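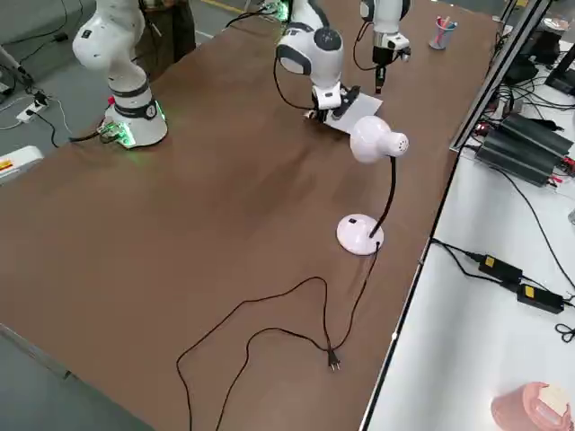
Desk lamp, paper and pens on one of the big brown tables, Saturday at Grellimard.

4 min read

I have wanted to get inside Grellimard for years, so when Kobe Stevens texted me on Friday night that they had two spots left on the Saturday open day I said yes before I'd even looked at where it was. (Tesbridge. An hour on the bus. Fine!)

We use cookies to remember your preferences. Accept / Manage settings

You go in by the side door, past the bike racks, and somebody hands you a sticker with your name on it. Mine said "Cody," and that is not my name, but I wore it all day. There were 27 of us in the morning group, and we got split up pretty fast because the hallways are narrow and people kept stopping to look in windows.

The part I'd come for was the workroom with the desk things. I'm a lamp person, I admit it, I have four on my own desk and my sister thinks it's a problem. And right there in the middle of a table was a white gooseneck lamp with a round weighted base, and a head shaped like a bell, with little vent holes toward the back. The neck is thin and black and the switch sits on top of the base, where I like it. I can't stand a switch halfway down a cord, you end up patting around on the floor in the dark.

It wasn't plugged in, so I can't tell you a thing about the light! The cord is a good long one, though. It went wandering all over the tabletop in loops, with the plug just lying there, and I had a real pang because that's what my desk looks like every single day. There was a sheet of white paper behind the lamp and a see-through blue cup with a few pens in it, red and pink tops, over by the far corner. I've been hunting for a blue cup like that ever since. If you know where to get one, tell me.

Unathi Adams took our group around and she was great, very patient with the man who wanted to know the price of everything. She told us the building was a shoe warehouse before they moved in and that the floor still gets sticky in summer. I asked her what she has on her own desk and she said a Zalton, the old kind with the clamp, and we talked about clamps for way too long while the others drifted off toward the coffee.

The coffee was okay. The lemon bars were better than okay.

After lunch there was a talk in room 115 that ran over, and a little shop by the exit with notebooks and a tote bag. I bought the tote. Kobe bought nothing and then borrowed my tote to carry his jacket.

They're doing it again in February. Wear flat shoes and take the 50 bus instead of the 371, which stops at every corner in town.

Search this site
Type and press enter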